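Visit report: student manipulation project, Kollár building

The Prellis course runs over two terms and ends with an open afternoon in July. I went on behalf of our own teaching group, which is planning a similar module, and stayed for 2 of the practical sessions. The course has 29 students this year, split into small teams.

Each team picks one household task and records demonstrations of it with hand-held grippers. The team I followed, working under the name Cundum, had chosen cutlery sorting. Their target is 3000 usable demonstrations by the end of the course; the log stood at 218 when I arrived. Entries are rejected if the grip slips or the operator's free hand touches the object.
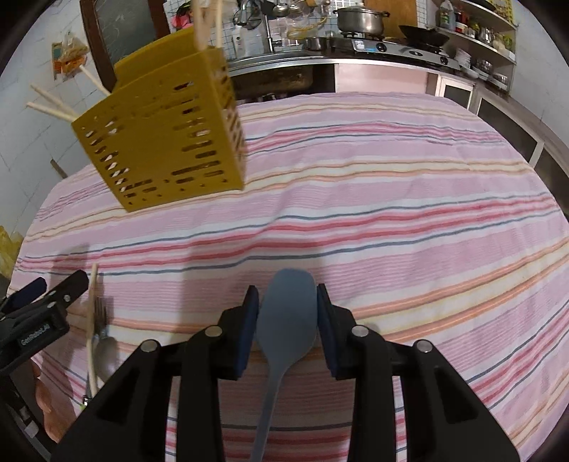

Cutlery task: silicone spoon held at the neck between the gripper pads.

The students spend more time on grip position than I had expected. A spoon held at the neck keeps its head clear of the jaws, but a long handle will pivot if the pads are not square to it. Chopsticks are the hardest item in their set — thin, light and easily rolled. Forks give less trouble.

Recordings are checked the same evening with Flitavetti, a viewer written by last year's group. It plays back each attempt with the jaw opening plotted underneath, and a second student must approve the entry before it goes into the log. The checking is slow. One team had a backlog going back to the previous month.

For our module I would copy the rejection rules and the second check. I would set a lower target and start the labelling in the first term. The course handbook is available on request from the Kollár office, and I have asked for the marking scheme as well.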